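Ticket: Wiegezelle Beutel – Reproduktion der 76-Prozent-Werte schlägt fehl
Projekt: Unik / Zweihand-Handling
Standort: Pleltthorpe
Status: gelöst, Nacharbeit offen
Priorität: hoch
Bearbeiter: Henrik Fuchs
Angelegt: 21. November 2018

Problem

Bekommen die Werte aus der Auswertung von Idthorpe bei uns nicht hin. Dort 76 Prozent vollständige Zyklen (Beutel vom Band, auf die Waage, Gewicht stabil, ab in die Kiste). Bei uns 38. Gleiche Policy, gleicher Checkpoint, gleiche Demonstrationsdaten fürs Vortraining. Eigene Nachschulung mit den lokalen Demos ist drin, Checkpoint danach neu exportiert.

Zahlen gelten nur für Folienbeutel. Kartons laufen, die sind hier nicht Thema.

Erwartet: Rate in der Größenordnung von Idthorpe, sonst können wir den Methodenvergleich (gemeinsame Policy für beide Arme gegen zwei getrennte) nicht aufschreiben.

Was genau schiefgeht

Zyklus bricht fast immer an einer von zwei Stellen ab.

a) Griff am Band. Finger schließen, Folie rutscht beim Anheben raus. Kraftwerte im Log sehen dabei ok aus, der Greifzustand springt auf "gehalten" und bleibt da stehen, auch wenn der Beutel längst wieder liegt. Policy fährt brav mit leerer Hand zur Waage.

b) Wiegen. Beutel liegt auf der Schale, Stabilitätsbit kommt nicht. Timeout, Abbruch. Manchmal kommt es nach dem Timeout doch noch, hilft dann aber nichts mehr.

Verteilung hab ich erst nicht sauber getrennt gehabt, weil beide Fälle denselben Fehlercode schreiben. Das ist schon mal ein eigener Punkt, siehe unten.

Schon ausgeschlossen

– Beleuchtung. Gleiche Einstellung wie bei den lokalen Demos, Histogramme verglichen, nix auffälliges.
– Bandgeschwindigkeit. Griff erfolgt bei stehendem Band, Fehler a) tritt trotzdem auf.
– Kalibrierung Kopfkamera. Neu gemacht, Restfehler unverändert klein.
– Waage selbst. Prüfgewicht drauf, Bit kommt sofort. Tara auch ok.
– Falscher Checkpoint. Hash verglichen, stimmt.

Verlauf

Eintrag 1 – Henrik
Erst mal nur Offline-Wiedergabe. Aufgezeichnete Beobachtungen rein, vorhergesagte Aktionen mit denen aus Idthorpe verglichen. Armtrajektorien decken sich, Abweichung sitzt komplett in den Fingerwinkeln rechts. Die linke Hand ist unauffällig.
Also kein Netzproblem im engeren Sinn, eher was in der Umrechnung.

Eintrag 2 – Henrik
Retargeting der rechten Hand angeschaut. Config kommt noch vom alten Aufbau bei Wendt, da war ein anderer Daumennullpunkt drin. 7 Grad daneben. Bei Kartons merkt man das nicht, da drückt man halt etwas fester. Bei Folie fassen die Spitzen nebeneinander statt gegeneinander.
Nullpunkt korrigiert, Demos NICHT neu aufgenommen, nur umgerechnet.
Danach Testlauf Griff allein, ohne Wiegen. Rutscht deutlich seltener. Aber: wenn der Beutel flach liegt und keine Falte da ist, findet die Hand immer noch keinen Ansatz.

Eintrag 3 – Henrik
Griffpunkt. Die Methode aus Idthorpe nimmt die Mitte der Segmentierungsmaske. Für Folie Quatsch, in der Mitte ist oft nur glatte Fläche mit Inhalt drunter. Haben stattdessen eine einfache Faltenkarte aus dem Tiefenbild gerechnet und den Griffpunkt auf die nächste Erhebung in Mittennähe gezogen. Kein Neutraining, nur Verschiebung des Zielpunkts vor der Policy.
Läuft. Stellung beim Zufassen, rechts in einer Falte des SF-Beutels, links offen neben der Kiste in Wartestellung:

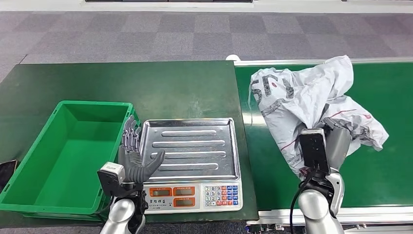
Eintrag 4 – Henrik

Jetzt zu b). Stabilitätsbit.

Linke Hand in Verdacht. In den Demos aus Idthorpe wartet sie weiter weg, bei uns steht sie dicht an der Ecke der Schale. Policy hat das aus unseren lokalen Demos übernommen. Wenn der Beutel breit aufliegt, kann die Folie an die Finger kommen, und der Arm regelt ständig minimal nach. Reicht, damit das Gewicht wandert.

Test: gleicher Beutel von Hand aufgelegt, linker Arm stromlos in Parkposition. Bit kommt.
Gleicher Test, linker Arm aktiv in Wartestellung, Folie an den Fingern. Bit kommt nicht.
Gleicher Test, aktiv, kein Kontakt. Bit kommt.

Damit Ursache klar. An den Vibrationen vom Tisch liegt es nicht, hatte ich erst gedacht.

Eintrag 5 – Henrik

Zwei Varianten probiert:

Variante 1: Wartestellung links hart überschreiben, weiter weg von der Schale. Funktioniert, zerschießt aber die Übergabe danach, weil die Policy aus einer Position weitermachen soll, die sie in den lokalen Demos nie gesehen hat. Arm zuckt zurück. Verworfen.

Variante 2: Wartestellung als zusätzliche Bedingung in die Beobachtung, 3 Stufen (nah, mittel, fern), Kopf der Policy kurz nachtrainiert mit gemischten Demos von hier und Idthorpe. Beim Inferenzlauf fest auf "fern". Dauert einen Nachmittag auf der kleinen Maschine. Übergabe bleibt sauber.

Variante 2 genommen.

Eintrag 6 – Henrik

Fehlercodes getrennt. Griffverlust und Wiege-Timeout schreiben jetzt unterschiedlich. Zusätzlich Greifzustand nicht mehr nur aus Kraft, sondern auch aus dem Bild der Handgelenkkamera: wenn nach dem Anheben keine Folie zwischen den Fingern erkannt wird, zurück zum Band, neuer Versuch. Höchstens 3 Versuche, danach Abbruch.

Achtung beim Auswerten: ein Zyklus mit zweitem Versuch zählt in Idthorpe als Erfolg, bei uns bisher als Fehler. Das erklärt einen Teil der Lücke, ganz ohne Technik. Hab die alten Läufe aber nicht rückwirkend umgezählt, die Logs geben das nicht her.

Ergebnis

Voller Lauf mit allen Änderungen, Zählweise Idthorpe: 76 Prozent. Exakt derselbe Wert, Zufall, bitte nicht überinterpretieren. Die Streuung zwischen den Läufen ist größer als mir lieb ist.

Für den Methodenvergleich heißt das: gemeinsame Policy ist reproduzierbar, wenn Retargeting stimmt und die Wartestellung der freien Hand als Bedingung drin ist. Ohne die Bedingung lernt sie einfach die Gewohnheit von dem, der die Demos gefahren hat. Gehört so in den Abschnitt zu den Einschränkungen. Getrennte Policies für die Arme noch nicht mit der neuen Config gelaufen, die alten Zahlen dafür also nicht danebenstellen!!

Offen

– Getrennte Policies neu laufen lassen, gleiche Zählweise.
– Alte Wendt-Config aus dem Repo raus, nicht nur auskommentieren.
– Faltenkarte bei prall gefüllten Beuteln testen. Vermute, da gibt es kaum Erhebungen und der Punkt springt.
– Idthorpe fragen, welcher Daumennullpunkt bei denen eingetragen ist. Steht nirgends in der Doku.
– Timeout fürs Stabilitätsbit erst mal lassen wie er ist. Hochsetzen würde das Problem nur zudecken.

Ticket bleibt bis zum Lauf mit den getrennten Policies offen für Kommentare, danach mach ich zu. Rückfragen hier rein, nicht per Mail, die geht mir grad unter.

Henrik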